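Clastness Block Bins - Questions We Keep Getting

Last update 1 Nov 2025. Written fast between pickups, so email if something's wrong.

What's a block bin?

A tub of plain building blocks you borrow for up to four weeks. Comes with a lid, a card with the block list, and a cloth bag for the small ones. No wheels, no figures, no instructions. Just blocks.

Who can borrow?

Anyone with a Clastness card. Home daycares too - ask for the daycare form, it's the green one.

What does it cost?

Nothing to borrow. $44 deposit on the large bin, back when the bin comes back. Small bins no deposit.

How many blocks do you have?

1,848 on the list as of the July count. 1,684 of those go out in bins, the rest stay at the desk as spares. Don't panic over one lost block. Tell us the color and size and we'll swap in a spare.

Which bin for which age?

Under three - large bin only. Big pieces, nothing that fits in a mouth. Three to five, either one. Over five they mostly want the small bin, and then they want two of them. Two is fine if the shelf is full, one if it's not. Milagros Dimaculangan keeps the shelf list and her word is final on that.

Can I pick colors?

Sort of. Large bins are mixed. Small bins can be mixed or sorted by color, say which when you book. Sorted bins have to come back sorted!! Takes us half a morning otherwise. 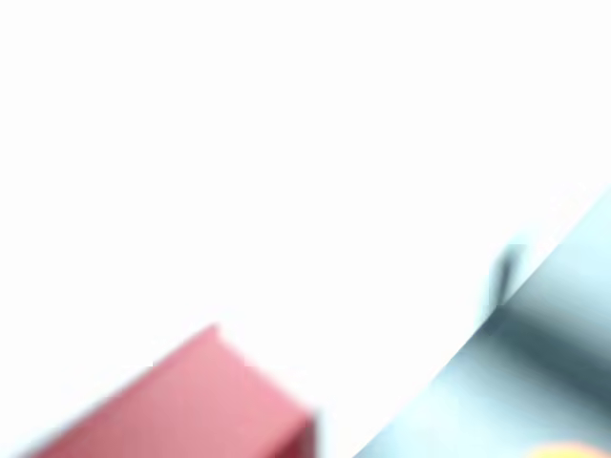 Are the colors even all over?

Color matching is the one we get most from parents doing sorting games. One side of a block can look darker then the top, and kids notice. The red is a good one to talk over with them: soft coral on the broad top face, a deeper crimson down the narrow side where it turns away. Ask your kid if it's one red or two. Csenge Bodnár does this with her group using a lamp and a single block, moves the lamp, asks again. Good for ten minutes at least. If you're sorting by color, have them look at the same face on every block.

How do I clean them?

Damp cloth, drop of dish soap, wipe, dry with a towel. No dishwasher. No bleach. No soaking overnight, we've had that. Stickers - please don't. If one's already on, leave it on and we'll deal with it.

Best surface to build on?

Hard and flat. Low table or bare floor. Thick carpet and the towers lean, then there's crying. A plain sheet or big piece of paper underneath helps little ones find their pieces, and you can pick up the corners after and pour the lot back in the bin. (Not the large blocks. They'll rip the paper.)

A block is chipped. Do I pay?

No. Put it in the cloth bag so we see it. Stop using it if the edge is sharp.

How do I return a bin?

Side door, the Grimthorpe Street one, during open hours. Do not leave it on the step. Check the card inside the lid, count if you can, tick the box if you did. Analyn Cabrera or Tane Mudgway will sign it in. Deposits go back the same way you payed.

Can I renew?

Once, two weeks, if there's no one waiting. Call before the due date, not after.

Do you take donated blocks?

Yes if plain and clean, any size bigger than a golf ball. No magnets, no batteries, no flaking paint. The Woldegiorgis family gave us the big set that started all this and we still use most of it. We'd like to get to 1,000 large ones, a ways off yet.

Do you come to schools or parties?

Schools yes, parties no. Ask Jericho Navarro at the desk, he has the calendar. Four weeks' notice, more in spring.

My question isn't here

Email or ask at the desk. Phone's bad before noon, leave a message with your card number and which bin you have.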